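We use cookies to improve your visit. Accept all | Manage preferences

The worktop is for work

Hala Ouali
Fri 7 July

Most small kitchens are planned around storage. I think the planning should start with the clear length of worktop, measured in millimetres, and that every appliance should be charged against it.

Take a run of 3000 mm. A sink and drainer remove 800 mm or more. The hob takes its share, and the kettle, bread bin and toaster oven are then set down wherever a socket happens to be. What remains is often too short for a chopping board and a plate side by side.

In April I cleared my own worktop and put back only what had been used in the previous nine days. The toaster oven stayed. It browns, reheats and bakes for one or two people, and it warms up faster than the full oven under the hob. The bread bin went into a cupboard and I have not missed it.

An oven that stays out should stand at the end of the run, close to an outlet, with its door facing the cook and nothing stored on top. The middle belongs to whoever is preparing food.

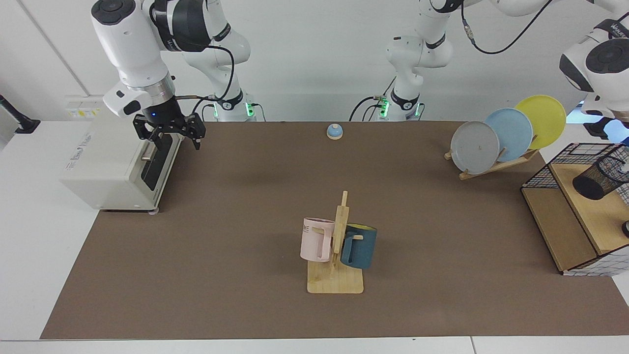
A mat is worth having too. It protects the surface and marks out the working area, and a large plain one is easier to wipe than several small ones. I would leave a strip of bare table at the side for hot trays, provided the surface can take the heat.

The usual objection is that appliances kept in cupboards do not get used. I accept that. If lifting a machine out is too much trouble for the job it does, the household can manage without the machine.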